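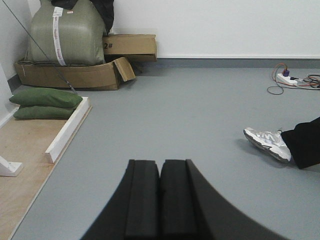 Section 7. Showing the arm to visitors

7.1 Scope

This section covers the use of the Fikano arm at open days, school visits and customer demonstrations. It applies to arms fitted with the padded parallel gripper and the wrist camera. For daily running without visitors, see Section 5. For transport between sites, see Section 9.

Two people are needed for every demonstration. The operator works the arm and does not speak to visitors while it is moving. The host speaks to visitors and does not touch the controls.

7.2 Preparing the room

1. Choose a room with a level, hard floor. Carpet tiles are not suitable, as the base can creep during fast moves.
2. Place the base and tighten all the feet. Check with a spirit level in both directions.
3. Mark the visitor line on the floor with tape, 1000 mm beyond the furthest point the fingers can reach. Measure from the finger pads with the arm fully stretched, and not from the base.
4. Move packing boxes, sacks and spare cushions back against a wall. They may stay in the room if they are outside the reach of the arm.
5. Lay extension leads along the skirting. A power strip on the floor must be on the far side from the visitors' entrance, and its loose leads must be gathered before the doors open.
6. Set the room lights as they will be during the visit and leave them on. The wrist camera adjusts itself at start-up only.

CAUTION: Do not run any cable between the base and the visitor line. If there is no other route, use a floor cover of the kind supplied by Hovia (part list, Section 12).

NOTE: A plain, pale floor gives the steadiest camera picture. On a patterned floor, lower the tracking setting by one step.

7.3 Checking the gripper

1. With the arm at rest, press each finger pad with a thumb. The foam must spring back and must not turn on the finger.
2. Close the gripper fully. The seam between the pads must be narrow and even from top to bottom.
3. Open and close the gripper 20 times from the panel. Listen for clicking.
4. Set the grip force to 16 N. This is the highest setting allowed with visitors present, whatever the load.

If a pad has come away at a corner, replace the pair. Do not glue it. Pads from the older Grabner gripper have the same outline but are thicker, and the closing position will be wrong.

7.4 Checking the camera view

1. Send the wrist camera picture to the visitor screen.
2. Confirm that the tops of both fingers are in view at the bottom of the picture.
3. Move the arm slowly through the whole demonstration path without a load. Watch the screen, not the arm. The operator's feet or legs will come into view at some positions.
4. Where this happens inside the working area, move the operator's place and repeat step 3. Shoes and trousers seen at the side of the picture beyond the working area do not affect the arm.
5. Save the path under a new name. Do not overwrite the factory path.

7.5 Running the demonstration

1. The host brings visitors to the line and points out the stop button.
2. The operator says "moving" and waits for the host to raise a hand.
3. Start the path at 30 per cent speed. Do not raise the speed during a run.
4. At the end of the path, wait for the steady green lamp before anyone crosses the line.

If a visitor crosses the line, press stop at once. Send the arm home by hand control before starting again. Do not resume from the stopped position.

WARNING: Visitors must not hand objects to the arm. Place objects only while the arm is at home and the lamp is green.

7.6 After the visit

Switch off at the panel first and then at the wall. Leave the gripper open so that the pads do not take a set. Enter the number of runs and any stops in the log.

The timings for the Dosness open day in December, drawn up by Ambros Stöckli, are in Appendix C and may be used as a pattern for other sites.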